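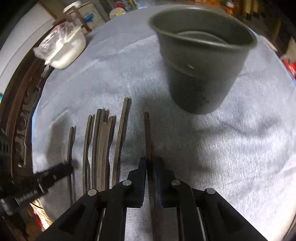 Dorkley Communications Office

GURNCOMBE - Dorkley has confirmed that the former Yan warehouse will reopen at the end of March as a shared building for small household goods makers and repair businesses. The building will be known as Yan Works and will offer 19 studios for rent, along with a ground-floor hall that local groups may book in the evenings.

Last updated: 16 Mar 2026

Dorkley bought the warehouse after it had stood without a tenant for several years. The roof has been replaced, the loading doors on the street side have been rebuilt, and a passenger elevator now serves all three floors. The original brickwork has been kept wherever it was sound. Two stairways were closed during the work, and both have been brought up to the current fire code.

Studios will be let on yearly terms, with heat, water and trash pickup included in the rent. Tenants will pay for their own electricity by meter. Dorkley has set aside the smallest units, on the top floor, for businesses in their first year of trading. These units will be offered at a lower rent for the first term and at the standard rate after that.

"Small makers in Gurncombe have told us for a long time that they can find a place to sell but have trouble finding a place to work," a spokesperson for Dorkley said. "Many of them are still using a garage or a spare room. Yan Works gives them a proper address, a loading door and neighbors in the same line of business."

Bookings for the hall and the shared packing room will be handled through Pesesix, the reservation service already in use at other Dorkley properties. Tenants will receive their log-in details with the lease. Community groups may apply for a Pesesix account at no charge, and the hall can seat 200 people when the folding partition is open.
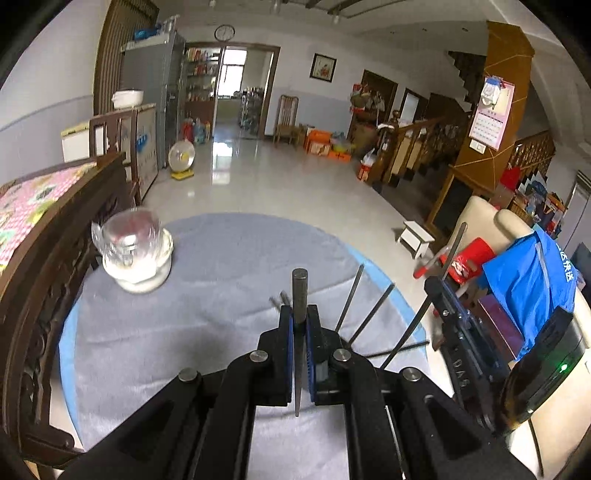

A metal rod above a table covered with gray cloth.

Deliveries will be accepted at the rear yard on weekday mornings only. This condition was agreed with residents of the adjoining streets, who raised the matter of early truck traffic when the plans were first shown. Dorkley has also agreed to keep the yard lights off overnight, except where they are needed for safety, and to plant a hedge along the north wall before the end of the year.

Parking at the site is limited. Spaces will be assigned to studios by lease, and visitors to the hall are asked to use the public lot behind the Gurncombe post office. Bicycle racks have been placed inside the gate - these are open to tenants and visitors alike.

Applications for studios are open now. Applicants should send a short outline of the business, the amount of floor space required and a list of any equipment that produces heat, dust or noise. Businesses that use kilns or spray booths should note that only the ground-floor units are vented for this purpose. Dorkley expects to reply to all first-round applicants before the building opens.

Application forms and floor plans are available from the Dorkley leasing desk. Press inquiries should be directed to the Dorkley Communications Office.

About Dorkley

Dorkley owns and manages workshop, storage and light industrial space in Gurncombe and neighboring towns.

19 shares
2 comments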